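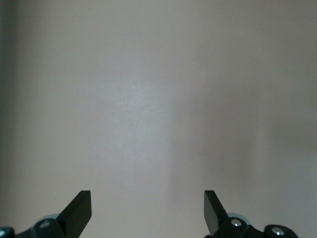
Gripper open, nothing in it. Start every session this way.

Home | News | Bench Notes | Events | Contact

Monday, October 26, 2020
By Cadi Lougher

I've been promising you all a proper write-up of our bench rules since February, and after three people asked me for them last week I've run out of excuses! So this month's Bench Notes is the house rules for two-arm work, the ones we wrote up with the folks at Ranville, plus my own grumbling in between.

First up, the open-hand check. Before anybody starts a run, both grippers get opened all the way and somebody looks at them. I mean really looks – fingers, screws, the brackets underneath. Then check the wrist camera view and make sure you can see both fingertips in it. If one has wandered out of view, stop and sort out the mount before you record anything, or you'll be throwing the whole batch away later. (Ask me how I know. The Zokel batch was 3,319 runs and I had to go back through far too many of them.)

Second, one task on the table at a time. If the job is a toy car and a bin, then put out a toy car and a bin and leave your coffee, your tape and your spare screws somewhere else. The stretch between the two should be clear, so there's nothing for an arm to clip on its way across.
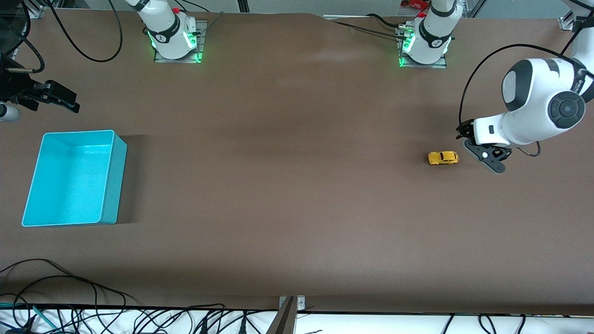
I like the bin well away from the car, over on the other arm's side, and I know some of you think that makes the job harder than it needs to be. It does! But if you only ever set things up close together, you learn very little about how the arms share a table, and sharing the table is where our rules matter most. Only one arm goes into the middle at once. The other one waits on its own side, off the surface, until the first is back.

Cables are my other pet subject. The loops down to the wrist need enough slack for the full reach and no more, and the leads along the front edge ought to be bundled and kept off the tabletop. We are not good at this. I'd love to see it fixed before the Tokgöz visit, and there's a bag of 200 ties in the top drawer with hardly any gone.

Last one, and it's short. Lights on at the base means hands off the table, whether the arm is moving or not. If you want to nudge the car over an inch, pause the run first and say so out loud – yes, even if you're the only one in the room.

The full sheet is up on the wall by the Bisavberg cabinet, and I'm happy to send a copy to anyone who wants to mark it up and argue with me.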